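CRJ 247 Intro to Criminal Investigation
Week 5 notes: evidence handling and chain of custody
Instructor: Daranee Kaewkla
Thu 15 February

Read ch. 5 before lab. Quiz covers this sheet plus the Kerncombe packet.

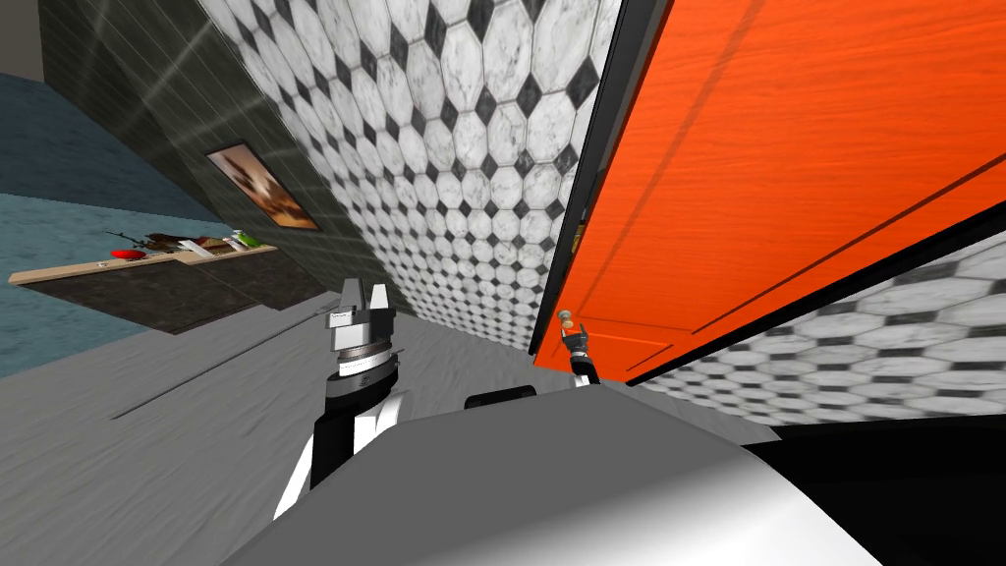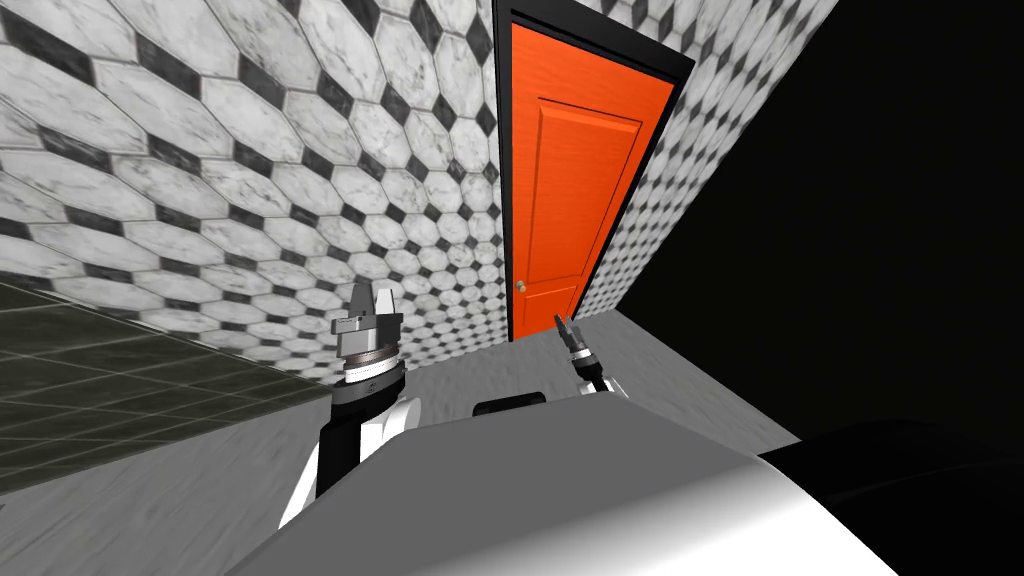
Chain of custody = written record of who had the item, when, where, why. Every handoff. No gaps. Defense will go straight for the gap.

Minimum on every tag:
- case number
- item number
- date and time collected
- exact location found
- collector name + signature
- short description (plain words, no conclusions. "Red-brown stain," not "blood")

Packaging. Paper for anything damp or biological, let it air dry first. Plastic traps moisture, mold grows, DNA breaks down. Sharps go in a rigid tube or box. One item per package. Change gloves between items, every time, even if they look clean.

Seal with evidence tape, initial and date ACROSS the seal so the writing runs onto the bag. If the lab opens it they cut somewhere else and leave your seal alone. Then they reseal with their own.

Kerncombe case (packet p. 2). Burglary, back door pried. Officer Potineck collects a screwdriver, logs it as item 50. Detective Humach signs it out in November for the lab. Lab intake form shows it arriving the next morning. So where was it overnight? Humach testifies locked trunk. No entry for it. Judge lets it in anyway, says the gap goes to weight and not admissibility. Know that differnce, it will be on the quiz.

Other problem in Kerncombe: storage log says locker 2928, tag says 2982. Probably just a typo but took most of a morning on cross to clear up. Fix errors with a single line through, initial, date. Never white-out, never scribble over.

Sukprasert memo (handed out Tuesday) goes over digital items. Short version: phone goes in a Faraday bag, note whether it was on or off, don't go poking through it. Warrant first. We'll do hashing next week.

For lab: bring pen, black ink. Gloves provided. Work in pairs, one collects and one logs, then swap. Turn in both logs stapled, names on the front, before you leave teh room.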